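Buscar en el manual Introduzca un término Buscar

Última actualización: 21 de febrero de 2020

4. Puesta en servicio del receptor de avisos Vurkow

Este capítulo se aplica a las estaciones de ambulancias, parques de bomberos y grupos de rescate de montaña conectados a una central de despacho con software Gotov. El alta de la estación en la central se trata en el capítulo 3 y debe estar terminada antes de continuar.

4.1 Requisitos previos

El receptor necesita una toma de corriente con protección propia, una conexión de red por cable y una antena exterior instalada según el capítulo 2. No se admite la conexión inalámbrica como enlace principal.

Tenga a mano el código de estación, la clave de emparejamiento que entrega la central y la tabla de grupos de llamada. La clave caduca al terminar el turno en que se emite. Si ha caducado, solicite otra al operador; las claves anteriores no se pueden reactivar.

PRECAUCIÓN. No conecte la alimentación con la antena desconectada. La etapa de salida puede quedar dañada y la avería no está cubierta por la garantía.

4.2 Conexión del equipo

1. Fije el receptor al soporte mural con los tornillos suministrados.

2. Conecte el cable de antena al terminal ANT y apriételo a mano. No utilice llave.

3. Conecte el cable de red al puerto LAN 1. El puerto LAN 2 queda reservado para mantenimiento.

4. Conecte la sirena interior a los bornes S+ y S−. La distancia máxima de cable es de 370 metros con la sección indicada en el anexo B.

5. Conecte la batería de reserva y, a continuación, la alimentación de red.

6. Espere a que el indicador ESTADO quede fijo en verde. El primer arranque tarda más que los siguientes.

Nota. Si el indicador ESTADO parpadea en ámbar, el receptor ha arrancado con la batería y no detecta tensión de red. Revise la protección de la toma antes de seguir.

4.3 Emparejamiento con la central

1. Abra el menú Sistema > Central desde el panel frontal.

2. Introduzca el código de estación. El código distingue mayúsculas y minúsculas.

3. Introduzca la clave de emparejamiento y pulse Confirmar.

4. Pida al operador que acepte la solicitud pendiente en su consola.

5. Compruebe que la pantalla muestra el nombre de la estación y la hora de la central. Si la hora difiere de la local, corrija la zona horaria en Sistema > Reloj y no la hora misma.

Tras tres intentos fallidos el receptor bloquea el menú Central. El desbloqueo se realiza desde la consola del operador o con la llave de servicio.

4.4 Asignación de grupos de llamada

Cada aviso llega dirigido a uno o varios grupos. Un receptor admite hasta 800 entradas en la tabla, contando tanto los grupos propios como los de apoyo mutuo con estaciones vecinas.

1. Cargue la tabla desde la central con Grupos > Descargar.

2. Marque como PRIMARIO el grupo de primera salida de la estación.

3. Marque como APOYO los grupos de las estaciones con las que exista acuerdo firmado.

4. Deje sin marcar los grupos restantes. Un grupo sin marcar se registra en el historial y no activa la sirena.

5. Guarde y reinicie el servicio de avisos en Grupos > Aplicar.

Las estaciones de rescate de montaña que utilicen el módulo Pitinstead para localización de excursionistas deben marcar además el grupo MONTE. Sin esta marca, el aviso se recibe con el texto del incidente pero sin coordenadas.

PRECAUCIÓN. Aplicar cambios en la tabla interrumpe la recepción durante el reinicio del servicio. Avise a la central y espere su conformidad antes de pulsar Aplicar.

4.5 Niveles de sonido y horario nocturno

El tono se configura por tipo de aviso: médico, incendio, rescate y ejercicio. El tono de prueba tiene una frecuencia de 1000 Hz y no puede asignarse a ningún aviso real.

1. Abra Sonido > Tipos de aviso y seleccione un tono para cada tipo.

2. Ajuste el nivel diurno con la sala en condiciones normales de ocupación.

3. Active, si procede, el horario nocturno. El nivel nocturno se aplica a los dormitorios y no afecta a la zona de vehículos.

4. Pulse Probar en cada zona y pida confirmación a una persona situada en ella.

El tipo ejercicio se entrega desactivado de fábrica. Si se activa, la pantalla antepone la palabra EJERCICIO a todo el texto del aviso.

4.6 Prueba de aceptación

La prueba requiere un responsable en la estación y un operador en la central. Los dos firman la hoja del anexo D.

1. El operador envía un aviso de prueba al grupo primario.

2. El responsable anota la hora de recepción y pulsa Enterado.

3. El operador confirma que el acuse figura en su consola.

4. Se repite la secuencia con un grupo de apoyo.

5. Se desconecta la alimentación de red y se repite una vez más con batería.

6. Se restablece la alimentación y se comprueba que el indicador ESTADO vuelve a verde fijo.

Si el acuse no llega en alguno de los pasos, no ponga el receptor en servicio. Mantenga el sistema de aviso anterior y consulte la tabla de averías del capítulo 7.

Nota. La repetición de la prueba es obligatoria después de cada cambio de antena, cambio de código de estación o actualización del firmware. La revisión ordinaria se efectúa en abril.

4.7 Registro y contacto

Conserve la hoja firmada junto al receptor y envíe una copia a la oficina técnica de Noh. Las consultas sobre emparejamiento corresponden a Su-bin Kang; las de cableado y antena, a Min-kyu Koo. Indique siempre el número de serie y la versión de firmware, visibles en Sistema > Información. 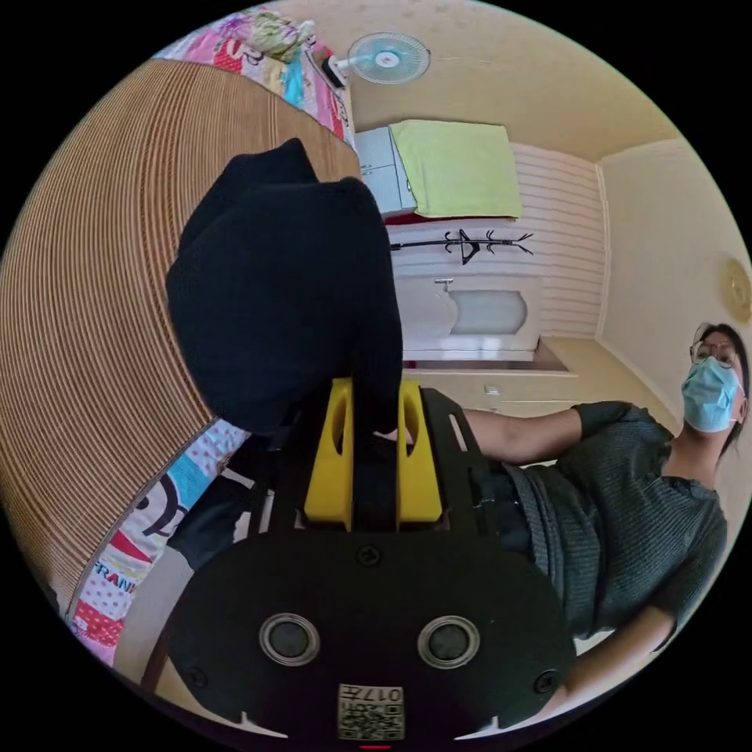 ¿Qué ocurre si llegan dos avisos al mismo grupo antes de pulsar Enterado?

El receptor muestra el más reciente y deja el anterior en la cola, con su hora de recepción original. Cada aviso necesita su propio acuse: al pulsar Enterado se confirma el que aparece en pantalla y pasa a mostrarse el siguiente. La sirena se detiene cuando la cola queda vacía.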